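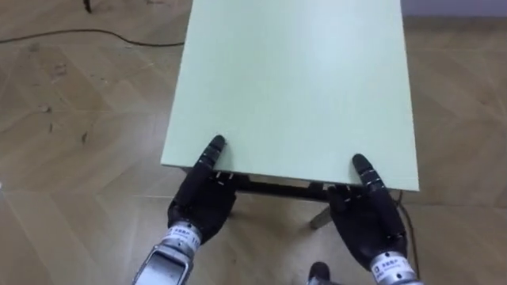
Beide Hände an der Vorderkante, je ein Finger oben auf der mintgrünen Platte.

Werkstattbuch, 21.11.2022, Besuchstag

Endlich komme ich dazu, den Besuchstag aufzuschreiben, bevor mir wieder die Hälfte entfällt. Es war schön und anstrengend und am Ende war ich heiser! Hanna Zawadzka hat die Begrüßung übernommen (danke, Hanna, ich hätte mich bestimmt verhaspelt), danach ging es gleich zum Tisch. Die Gäste von Montoya wollten vor allem wissen, wie die Finger an der Kante greifen, und standen lange davor, die Kaffeekannen blieben derweil fast voll.

Orlando Flores hat den Griff geduldig erklärt, mehrmals, auch für die Nachzügler von Bulis: ein Finger oben auf der Platte, die anderen unter die Kante gehakt, links wie rechts. Eine Dame fragte, ob man das auch mit einer runden Platte machen könne. Gute Frage, haben wir seit September immer wieder verschoben. Ich habe es ihr auch so gesagt und mir ihre Karte geben lassen.

Für uns notiert:
Nächstes Mal die Kabel auf dem Parkett vor dem Einlass festkleben, ich habe den ganzen Nachmittag auf fremde Schuhe gestarrt.
Handzettel: fast 2.000 gedruckt, viel zu viele, der Rest liegt im Schrank bei den Grorneo-Unterlagen.
Zenier möchte einen eigenen Termin, gern mit 2 Stunden Zeit. Orlando ruft an.
Hanna hat noch meinen Schlüssel für Raum 218.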